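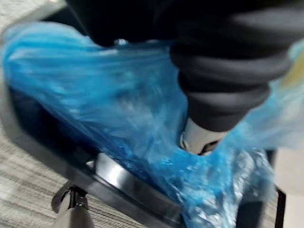

来期の設備予算を出す時期になったので、今年の反省も含めて、ロボットまわりの買い物について書いておく。金額をそのまま載せるわけにはいかないので、最初の見積の総額を100とした指数で書く。似たような規模で導入を考えている人には、絶対額より比率のほうが役に立つと思う。

うちは中古のオフィス家具を引き取って、清掃し、梱包して出荷する小さな会社である。手間がかかっているのは椅子の養生だ。机は平らなので重ねて毛布を挟めば済むが、椅子は形がばらばらで、座面に袋をかぶせ、脚をまとめ、キャスターが動かないようにしてから積む。覚えるのに難しい作業ではないものの、繁忙期には一日中これをやる人が必要になる。そこで、袋がけをアームにやらせられないか、という話が去年の終わりに出た。

最初に見積を取ったのはFlotachとPrernexの二社である。Flotachはアーム、グリッパー、制御盤、設置、初期教育までを一式にした見積で、これを100とする。Prernexはアーム本体だけの値段で、90だった。

表紙の数字だけ見るとPrernexのほうが安い。実際、社内で最初に回した資料ではPrernexを第一候補にしていた。ところが明細を並べてみると、Prernexにはグリッパーも架台も入っていない。輸送費は別途、設置の立ち会いも別途である。別途と書かれたものを全部足していくと、100をかなり超えた。相手が隠していたわけではなく、見積書の下のほうにきちんと書いてあった。読んでいなかったこちらの落ち度である。

以後、相見積を取るときは、こちらで項目表を作って埋めてもらうようにした。項目は次のとおり。

アーム本体
手先(グリッパー、指先の交換部品)
手首カメラとケーブル
アームのカバー
架台または台車
制御用の計算機
安全関係(非常停止、柵またはセンサー、リスク評価)
輸送、設置、立ち会い
教育
ソフトの年間使用料
保守契約
予備品

空欄のまま返ってきた項目は電話で確認する。「不要」なのか「含む」なのか「別途」なのかを書き分けてもらうだけで、後の揉め事がだいぶ減る。

次に、手先の話を書く。予算の読みがいちばん外れたのがここだった。

箱を持ち上げるだけなら、標準のグリッパーでだいたい足りる。袋は違う。薄いポリ袋は滑るし、つまんだところだけが伸びるし、空気を含んで膨らむと縁がどこにあるのかわからなくなる。標準の指先では、つまみ損ねるか、強くつまんで破くかのどちらかになりやすかった。結局、指先に柔らかい材料を貼ったものを何種類か試した。試すたびに部品代がかかり、部品代より納期のほうが痛かった。一種類頼んで届くまでに数週間かかると、その間は評価が進まない。

指先は最初から複数種類をまとめて頼んだほうがいい。使わないものが出ても、待っている間の人件費よりは安い。うちは今年、指先と試作用の材料だけで、当初予算の同じ欄の200%を使った。予算の欄が小さすぎたのだと思う。来期はこの欄を独立させた。

袋そのものの費用も忘れやすい。手でかぶせるときは、多少口が小さくても人間が引っ張ってなんとかする。機械にやらせるなら口の大きい袋がほしくなるが、大きい袋は単価が上がるし、余った分が垂れて台車のキャスターに絡む。厚みも同じで、厚いほうがつまみやすい代わりに高い。袋の単価は一枚で見ると小さいが、年間の枚数を掛けると指先の部品代よりずっと大きくなる。ロボットの予算と消耗品の予算を別の表で管理していると、この関係が見えない。今は同じ表に入れている。

色については少し迷った。透明、白、青の三つでサンプルをもらったが、透明はカメラで縁を見つけにくく、白は梱包場の壁と紛れる。色の付いたもののほうが扱いやすいというのが現場の感想である。きちんと数字を取ったわけではないので、よそでも同じになるかは知らない。

カバーも最初の予算に入っていなかった。中古の椅子を扱うと埃が出る。布の座面は特にひどい。関節に埃が入るのを嫌って布のカバーを付けることにしたが、純正品は思ったより高かった。Czarneckaという会社が採寸して縫ってくれるというので、そちらにも見積を取った。純正の半分より少し上くらいの値段で、納期は純正より短かった。注意点としては、カバーを付けると袖の分だけ太くなる。狭いところに手先を入れる作業では、その太さを見込んで動きを作り直す必要がある。カバーを決めてから動きを作るほうが早い。うちは順番が逆だったので、作り直しの時間を余分に払った。

計算機とソフトについては、Pirnelの年間契約を使っている。月払いと年払いがあり、年払いのほうが安い。ただ、最初の年は月払いで始めたほうがよかったと思っている。評価が止まっていた期間も、年払いだと払い続けていることになる。動き始めてから年払いに切り替えれば足りた。

外部の助言者として、Gervasio Saavedraさんに二回来てもらった。物流倉庫の自動化を長くやってきた人である。来る前は機種選定の相談をするつもりだったのだが、最初に聞かれたのは「椅子は何種類あるか」だった。答えられなかった。型番は台帳にあるが、袋がけの観点で何種類に分かれるかは誰も整理していなかったのである。

それで台帳を見直し、椅子を5つの型に分けた。肘なしの事務椅子、肘付きの事務椅子、背の高いもの、脚が四本の会議椅子、その他である。量が多いのは肘なしの事務椅子で、袋がけの形としてもいちばん素直だった。来期の対象はこれだけに絞る。肘付きは袋が肘に引っかかるので手作業のまま残す。その他は考えない。

対象を絞ると、必要な可搬重量も到達距離も決まってくる。最初の見積は、椅子を持ち上げて台車に載せるところまでやらせる前提で取っていた。袋がけだけなら重いものは持たない。一回り小さい機種で足りるとわかり、Flotachに取り直した見積は90まで下がった。偶然だが、最初のPrernexの本体だけの値段と同じである。こちらは一式込みだ。

安全関係の費用は削らなかった。協働型だから柵は不要、という説明を受けることがあるが、人が隣で椅子を運ぶ場所では、やはりリスク評価をやって、床に区画を引いて、必要なら区域センサーを足すことになる。この費用は機種が小さくなってもあまり下がらない。予算を詰めるときに真っ先に目が行く欄だが、ここを詰めると稟議の途中で差し戻される。うちは一度差し戻された。

床の問題もある。梱包場はコンクリートだが、評価をやっている部屋はカーペットで、台車がわずかに沈む。キャスター付きの椅子も転がり方が変わる。評価室で調整した位置が梱包場でそのまま使えるとは考えないほうがいい。移設後の再調整に日数を取り、その分の立ち会い費も見積に入れてもらった。

回収の計算は、控えめに作り直した。去年の資料では、袋がけの人員がそのまま一人減る計算になっていた。機械に袋を補充する人、椅子を前に置く人、失敗したときに直す人が要るので、そうはならない。今の資料では、繁忙期の応援を頼む日数が減る、という書き方にしている。金額は小さくなったが、経理には前より通りやすかった。

まだ決まっていないことを挙げておく。

保守契約を一年にするか三年にするか。三年のほうが年あたりは安いが、途中で機種を替えると精算が面倒になる。
予備の手首ケーブルを買うかどうか。曲げを繰り返す部分なので買うほうに傾いている。
椅子を固定する治具を外注するか、社内で作るか。座面が回ると袋の口がずれるので、回り止めは何かしら必要になる。
リースにするか購入にするか。リース会社二社に問い合わせ中で、手先と治具はリースの対象に入らないと言われるかもしれない。

項目表の書式は、ほしいという人がいれば金額を抜いたものを送る。表計算の一枚もので、凝ったことはしていない。

リースの回答が来たら、購入の場合との比較をまた書く。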